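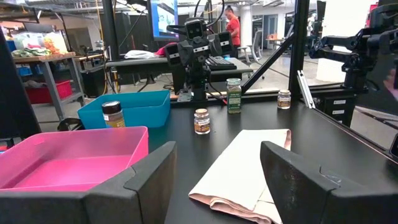 Do visitors follow a printed sculpture map in the order in which it is numbered?

Most of them follow it only for the first few stops, and after that they choose the next sculpture by distance or by what they can already see from the street.

4.2 Order of the stops

The Tristcombe trail has 2 starting points, one at the railway station and one at the Bellamy gardens. The printed map gives numbers only from the station. We expected therefore that people who begin at the gardens would either walk back to number one or follow the numbers in the opposite direction. Neither of these was common. Of the 114 visitors who gave us their marked maps, 39 kept the printed order until the river bridge, and nearly all of these had started at the station. The rest made their own order, often with one or more sculptures left out.

The bridge seems to be the place where the order is lost. Before it, the sculptures stand close together on one street, and the numbers agree with the direction of walking. After it, the map asks the visitor to pass by a large bronze on the left side and to come back to it later. In the interviews this was described as confusing, and two couples told us that they thought the map had an error. We did not tell them during the walk that the order was intended.

A part of the visitors used the Narnolex walking app together with the paper map. The app sorts the sculptures by distance and does not show the printed numbers. These visitors missed fewer works, but they also asked more often for the names of the artists, because the app version at that time gave only titles. We treat them as a separate group in the discussion.

The marking of the maps was done by the visitors themselves with a pencil, and we must accept some mistakes in it. Where a line crossed itself and no arrow was drawn, Oľga Kolář and the second reader judged the direction separately and compared the results after. Maps on which they did not agree were kept for the count of visited works but not used for the order.

The last two works lie 500 meters beyond the old market. Here the number of visitors falls strongly — also among those who told us at the start that they want to see everything. The sign at the market shows the way but gives no distance, and several people asked us if it is still far.

Figure 1. Black tabletop with three open plastic bins, small jars and a folded pink paper bag. Two black robot arms reach over the table. 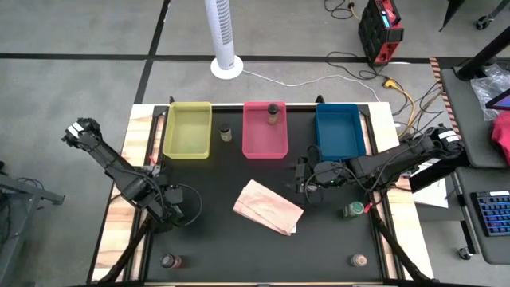
4.3 Signs on the street

The town changed the signs in March, when our main collection was already finished. The new ones were made by Stavura and carry the same numbers as the map, in white on dark green. We walked the trail once more on 2019-04-14 and noted where each sign can be first seen. On the street from the station the next number was always visible from the last one. After the bridge this was true only for the works along the water, and the sign for the large bronze was partly hidden by a parked trailer. We have no marked maps from this later period and so we cannot say if the new signs keep more visitors in the printed order.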